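Ticket 458 – Bedspread snagging, guest room
Opened by: So-ying Poon
Assigned to: Clive Heywood
Status: Resolved

So-ying, 8:40 am
Hi Clive! I love the white floral bedspread from Tistness, the colours are gorgeous, but I keep finding little pulled threads in it. Three so far, all on the same side. I do my craft sorting on the bed because the light's so good in there. Any ideas before I wreck the whole thing?

Clive, 9:15 am
Great question, and very fixable! First thing I'd check is what gets put down on it. Rings, zips, Velcro, anything with a point. Are the pulls near where you sort?

So-ying, 9:32 am
Yes, right there! I've been laying out the thin wooden sticks for the garden mobile straight on the cover. 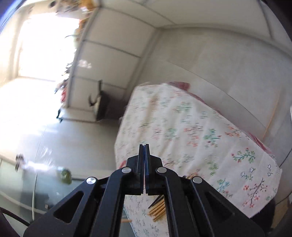

Clive, 10:05 am
I reckon we've found it. Please don't cut the pulled threads. Turn the cover over, ease each loop through to the back with a blunt needle, then stretch the fabric gently both ways. After that, put an old towel or a tray down whenever you're sorting, and keep the sticks bundled with a rubber band – points all facing the same way if you can manage it.

So-ying, 4:20 pm
Brilliant! Two of the loops vanished completely and the third is barely there. I've claimed Braulio's big tea tray and he hasn't noticed yet.

Clive, 4:31 pm
Fantastic result! Closing this one. Reopen it if you get a fresh pull after the next wash.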